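Closport open day: two grippers, one arm, and a lot of talking

Filed under: Visits

I went up to the Closport open day on Friday mostly to see the Jurell gripper next to the Homitz one, on the same arm, with the same controller. Vendors never let you do this. They each bring their own table and their own favorite cube, and you go home with two brochures.

Naledi Makhubela runs the test bench there and she was fair with both. The Homitz is a plain parallel jaw with rubber pads. The Jurell has two soft fingers and a price tag I had to ask about twice. 3143 dollars, mount not included. The Homitz is 800.

For that kind of difference I want to see something, and for the first hour I didn't. Mugs, a sponge, a tape dispenser: both picked them up. The Jurell dropped a screwdriver on two tries out of 5 and the Homitz never did. The Jurell rep said the finger pressure had been set for fruit. Maybe so. Then change it before people come in.

It did win on a paper cup, and on a bag of rice that the Homitz kept pinching at one corner. Fair enough. If you handle bags all day I can see the case for it. I don't.

What bothered me more was the camera. Both grippers were run with the wrist camera switched off, from fixed positions somebody had taught the arm that morning. When I asked to have the tape dispenser turned a little there was some looking at each other, and then it was time for coffee. So I can tell you how the fingers hold things. I can't tell you how either one does when it has to find the thing first, and that was the part I drove 60 miles for.

After lunch Toàn Đồng showed the simulation side, done in a package called Mtshali. You load a furnished room, put a few objects in it, and run the same pick again and again with the light or the camera moved. He was honest about the weak spots, more than the sales people were. Shiny surfaces give the depth estimate trouble, and soft fingers are modeled as stiff ones with a spring, so the Jurell numbers from the simulator are close to worthless for now. He said that out loud with the rep standing there!

I'd still trust it further for comparing cameras than for comparing grippers. You can try a dozen mounting heights in an afternoon without drilling a single hole. Whether the best one in there is also the best one on my bench is something I'd want to check before ordering brackets.
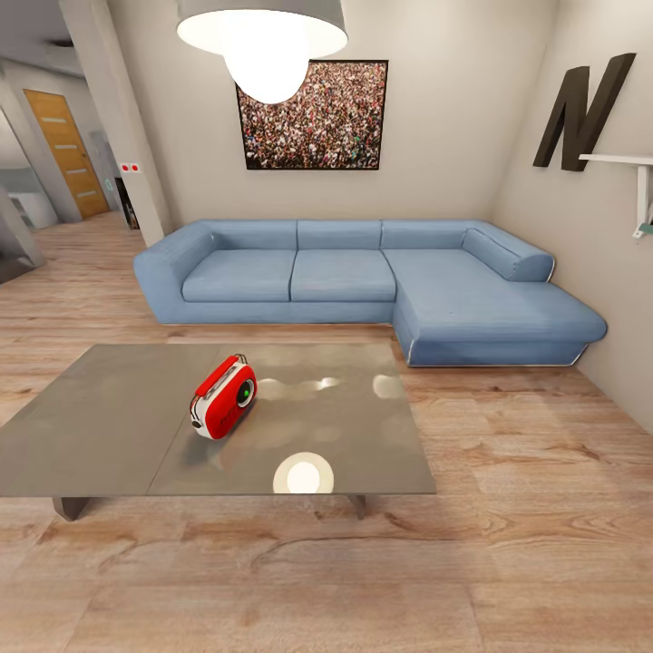

Naledi says there will be another open day in July, with the wrist cameras on this time. I'll go if they let visitors put the objects down themselves. Parking is behind the building and fills up by nine.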